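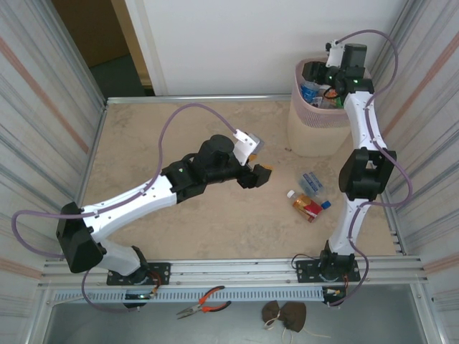 What happens to sorting staff when arms take over the picking?
Most stay on the site and move to supervision, fault clearing and quality checks, usually after a period of retraining.

Bench automation is the use of small robot arms for table-top handling work formerly done by hand, such as sorting discarded bottles or moving fragile goods. Arms are fixed to a rail along the bench and work within a framed enclosure.

At the Willbridge site of Mevum, manual sorting was done in shifts of 8 hours. After the change, operators rotated between the benches and a control desk, and the number of repetitive lifts per person per shift fell from 1220 to 663. Complaints of wrist strain became less common, while complaints of boredom and of noise from the drives rose.

Fragile items set the limit on gripping force. Fingers with an open lattice structure bend

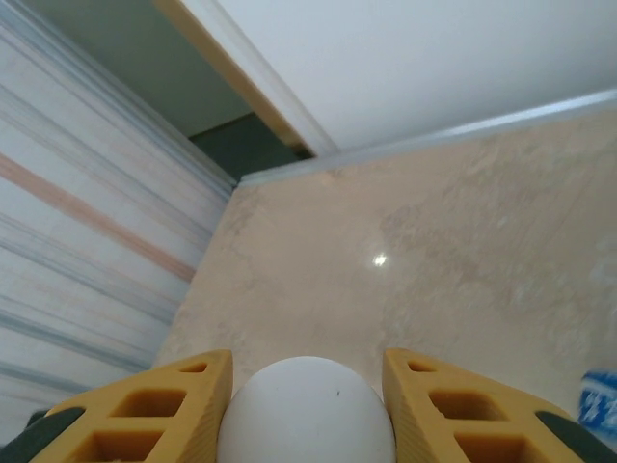 under load and spread the pressure over a wider area – an egg is a common test object, its shell being stiff but easily cracked. Setting the grip is a skilled task, and at Willbridge it was added to the operator's grade with a change in pay.

See also: Kollevier bench; Manual handling; Shift work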